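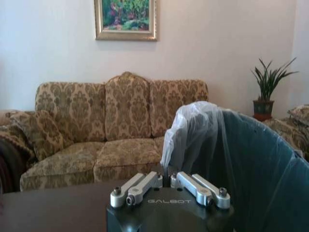 Contre le canapé assorti

Il y a des meubles qu'on achète et des meubles qu'on subit. Le trois-places à grands motifs damassés, vert olive et brun sur fond beige, appartient presque toujours à la seconde catégorie. On en hérite, on le récupère avec la location, on le laisse « en attendant ». Et depuis quelque temps, on voudrait nous convaincre qu'il faut l'aimer.

Le mot d'ordre vient des magazines et de quelques enseignes. Atero a sorti en mars une collection entière de tissus à ramages, Kanaan promet dans son catalogue « le retour du salon qui a une âme ». Je veux bien. Mais je demande à voir où se loge l'âme dans un tissu qui recouvre tout sans exception : l'assise, le dossier, l'accoudoir et jusqu'au coussin posé dans l'angle, taillé dans une étoffe assortie. Un coussin d'appoint sert en principe à rompre quelque chose. Celui-là se fond dans le décor, au point qu'on s'assoit dessus en croyant viser l'assise.

Je parle d'expérience. J'ai vécu 2 ans à Flarkstead dans un meublé dont le canapé ressemblait à s'y méprendre à ce modèle, dossier central un peu plus haut que les autres, comme si la place du milieu était un honneur. Or la place du milieu est la pire de toutes, chacun le sait : pas d'accoudoir, deux voisins, et les genoux qui ne savent pas où aller. Lui offrir un dossier légèrement pointu relève de la consolation.

Les défenseurs du genre ont un argument sérieux, il faut le leur laisser. Le motif cache tout. Sur un lin clair, la moindre tasse de thé devient un événement familial, alors que le damas olive encaisse. Soit. Mais un meuble dont la principale qualité est de dissimuler la saleté me paraît une drôle d'ambition pour un salon. Et les coussins, eux, ne cachent rien : ils se creusent, ils plissent, on a beau les retaper, ils gardent l'air d'avoir servi.

Vient ensuite la question du reste. Un canapé pareil n'arrive jamais seul. Il lui faut un tableau au-dessus, de préférence un jardin, de préférence dans un large cadre doré. Il lui faut une plante à longues feuilles raides dans le coin, et un plaid sombre jeté sur l'accoudoir avec une négligence qui a demandé du travail. Feuillage sur la toile, feuillage dans le pot, fleurs sur le tissu : à ce compte-là, autant s'asseoir dehors.

Reste le mur. Blanc cassé, lisse, sans rien d'autre. Je soupçonne que c'est lui qui sauve l'ensemble, et qu'avec un papier peint la pièce deviendrait inhabitable. Les catalogues se gardent d'ailleurs bien de le dire, puisqu'on y vend aussi le papier peint.

Quant au prix, j'ai voulu vérifier. Au dépôt-vente de Clanby, un trois-places de ce style était affiché à 63 euros, livraison non comprise. Chez Kanaan, la réédition coûte 2358 euros, avec un délai. Je ne vois pas bien ce que paie la différence, sinon le droit de dire qu'on l'a choisi.

Gardez donc celui de votre tante si vous y dormez bien l'après-midi, je ne viendrai pas vous l'enlever. Changez seulement le coussin.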